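4.2 Equipment planning and budget

The budget for the wire-handling cell was set before the tasks were chosen, and this affected most of what follows. The lab had one purchase window, closing in December, and anything left unspent at that point went back to the department. We planned the cell in two passes. The first pass covered parts that take a long time to arrive: the arms, the grippers and the table frame. The second covered everything that could be bought off a shelf, including cloth, fasteners, cable and the wire itself.

Three suppliers were asked for quotes on the gripper. Vodex offered the lowest price per unit but sold fingertips only in sets matched to the gripper body, so a single worn tip meant replacing the pair and paying for calibration. Kollura sold tips separately and quoted 4 weeks for delivery. Warrier had stock on hand but could not supply a wrist mount for a small camera, and building one in the shop would have used up the difference in price. We ordered from Kollura. The choice was made on spare parts more than on grip force, which was more than enough for thin wire in all three cases.

Fingertips turned out to be the item we had planned for least well. Our first estimate treated them as a fixed cost. For rigid objects such as blocks and cups this is a fair assumption, as the tips rarely meet the table. Thin wire is different. To pick up a strand that lies flat, the tips have to come down to the surface and close there, and each attempt puts some load on the narrow ends. We therefore moved fingertips from the capital line to the consumables line and budgeted one pair for every 200 hours of operation (Figure 3). 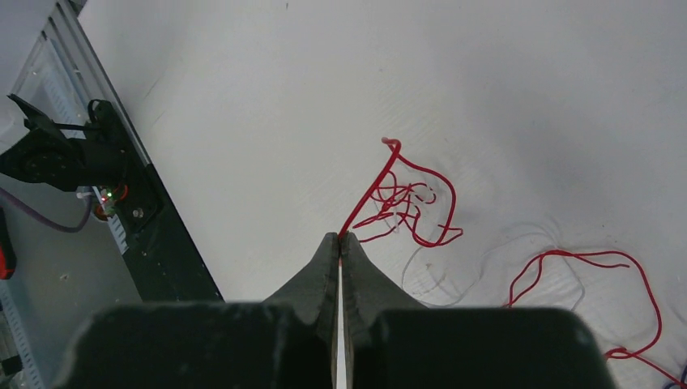 Figure 3. Tangled red wire on the white work surface, at the nearly closed fingertips of the gripper. A second red wire lies to the lower right.

Saimi Jääskeläinen objected to this figure when she read the draft, writing that 200 hours was a guess taken from rigid-object work and that a lab copying our budget would run out of tips before the end of its first year. She suggested that we give a range and tie it to the number of grasp attempts made at table height. We agree that attempts are the better unit. Our controller did not log contact height during the first months, so we cannot convert our own records, and we have kept hours in the table. Readers planning a similar cell should treat the value as an upper limit and hold at least one spare pair.

The work surface was a smaller question but took up a good deal of discussion. A machined plate was quoted by Sorkine and would have been flat and easy to clean. It was also hard, and a hard surface passes the full error in height straight to the fingertips. A white covering cost very little and gave good contrast against red wire. It gave much poorer contrast against clear wire, and we added a line for extra lighting when we decided to keep both colors in the task set. Creases are a further cost of this choice - they show up in the wrist view, and the covering has to be pulled flat or replaced now and then.

Wire was bought by the spool. We ordered 300 meters in the first round, which was far more than the tasks consumed, but the price per meter fell sharply at that length. Strands were cut by hand and reused until they kept too many kinks to be worth straightening. Labor for cutting, sorting and resetting was left out of the first budget completely. When we later added it up for the test period it came to 34 hours of staff time, a larger expense than all of the wire, cloth and fasteners together.

Aluminum rail for the frame was ordered in standard lengths with two extra pieces. Both were used, one to shift the mounting position of a panel and one for routing cables. We would order more next time. Rail keeps its value between projects, and waiting for a single missing length held up assembly longer than any of the expensive parts did.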